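Reda Benmoussa
16 April 2018

1/ We rewrote our rules for sharp items in the dish handling cell at Nerkby. I get asked for them a lot, so I'm posting the short version as a thread. They apply to kitchen knives, peelers, forks and anything else with a point or a cutting edge.

2/ Background: the old sheet was one line, "take care with knives." It sat in the Dralance binder for years. People read it 30 different ways. A rule you can't check on the floor is no use to an operator.

3/ Rule one. A serrated table knife counts as sharp. We used to class table knives with spoons. They can go through a glove, and the teeth catch on cable sleeves. They are now in the same class as a paring knife.

4/ Rule two. Speed drops as soon as a sharp item is in the fingers. Our limit is 194 mm per second at the tool, and it stays on until the item is released. The limit is set in the safety controller. Do not set it in the task script, where anyone can edit it.

5/ Rule three. Measure reach to the tip of the item. If the knife adds length past the fingers, that length goes into the tool model before the first move. Tahiri's template has a field for it. Fill it in -- a blank field is treated as a failed check.

6/ Rule four. No handovers of sharp items to a person. The arm sets the item down, opens, and backs off 40 cm. Then the person picks it up. This one gets argued about every time and it isn't changing.

7/ Rule five. Look at the wrist view before you clear a hold. Check three things: what is in the grip, which way it points, and what is next to it. With the knife up at a slant like this, the plate is on the left and the soap dish is behind the blade. Both go in the log as nearby breakables. 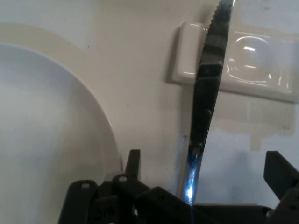

8/ Rule six. Grip force is checked per item type, with metal and ceramic tested separately. A setting that holds a plate says nothing about a knife. We run 2,000 closes on a set of finger pads and then replace them, even if they look fine.

9/ Rule seven. If a sharp item is dropped, stop the cell and find it before anything else moves. Write down where it landed. The Floriron log sheet has a box for this on page two.

10/ Full sheet gets its next review in July. If your site does rule four another way, send me the written procedure and I'll read it.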